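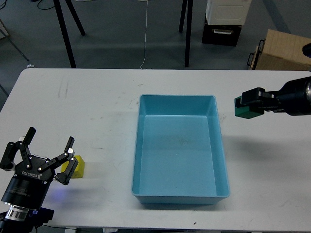
# The Blue Bin Theory of Getting Anything Put Away

I own a great many storage containers for someone who can never find a pair of scissors. There are the wicker ones from my wicker period, the fabric cubes that fold flat (mostly while you're using them), and a stackable set from Trustow that cost more than the stuff inside it. Then there is the light blue plastic bin, with its sloped sides and no lid, and it has outperformed the whole lot.

I've been thinking about it because of the blocks. You know the kind, a yellow cube, a green one, the sort of thing that lives on the floor of any house a child has ever visited. Blocks are the purest form of clutter. They don't nest, they don't fold, and they find the arch of your foot at 3 in the morning with an accuracy I would admire in a professional.

For years I stored ours in a drawstring bag. The theory was excellent: spread the bag out, play on top of it, pull the string, done. In practice the string came out in the first week and I was left with a large round cloth that had blocks on it. I did manage to drag it down the hall once like a sled, so it wasn't a total loss.

After that came the Standari system, a little tower of seven drawers, one per color. I labeled them. I was extremely happy for one evening. By Monday there was a sock in yellow and a granola bar in green, and the blocks were under the couch.

## What the bin has going for it

First of all, it's open. I can't overstate how much of my household's mess comes down to lids. A lid is one extra motion, and people who live in my house have a strict budget of motions. If a thing can be dropped in from above, there's a fair chance it will be. If a latch is involved, it goes on top of the latch.

The bin is also shallow enough that you can see the floor of it. Deep baskets look gorgeous in catalogs, but anything at the bottom has entered the historical record. I dug one out last November and found a library card for a library in a town we left.

And it's ugly, or at least plain, which turns out to matter to me more than I'd like. I never minded putting grubby things in it. The wicker baskets got promoted to decor almost immediately and nobody was allowed to touch them, so they hold air. Very tasteful air.

## The table part

The bin alone didn't fix anything, though. What fixed it was putting it up on the table.

I'd always done cleanup on the floor, as that's where the mess was. But floor cleanup has a way of turning into lying on the floor, and then into finding an old magazine under the radiator. So now everything gets hauled up onto a white table first, bin in the middle, pieces scattered to either side, and I stand there and clear it. Yellow one, in. Green one, in. It's dull work and it's over fast. I once did 100 pieces in a single podcast ad break, although it was one of those long ad breaks where they also sell you a mattress.

A word about white tables. I bought ours from Stekbridge because it looked crisp and bright in the showroom, where I assume no one had ever slid anything across it. White surfaces keep a diary. Gray scuffs, gray streaks, those dark smudges that could be rubber or pencil or sin. I've gone at mine with baking soda, dish soap and one of those white foam sponges that dissolve while you watch. The sponge works best. The marks are back within days, and I've decided to think of them as patina, a word that has saved me a lot of scrubbing in other rooms too.

The bin gets its own share of specks and smudges on the inside, naturally. Rinse it in the tub every now and then. Or don't. It's a bin.

## Rules, such as they are

- One bin per kind of thing. The second you allow "blocks and also batteries," you've got a junk drawer with no drawer.
- No sorting by color. I'm still recovering from the tower.
- Stop when the table's clear. Do not go looking for more.
- If it won't fit, something leaves. I gave away 20 pieces this spring and have yet to hear a complaint, possibly because half of them came from under the fridge.

I did try an app for all this, called Org, where you photograph each container and type in what's inside. It sent me a cheerful reminder every night until I deleted it. The bin has never sent me anything.

The Standari tower is up in my bedroom now, if you're wondering. It holds socks. Green is still mostly granola bars.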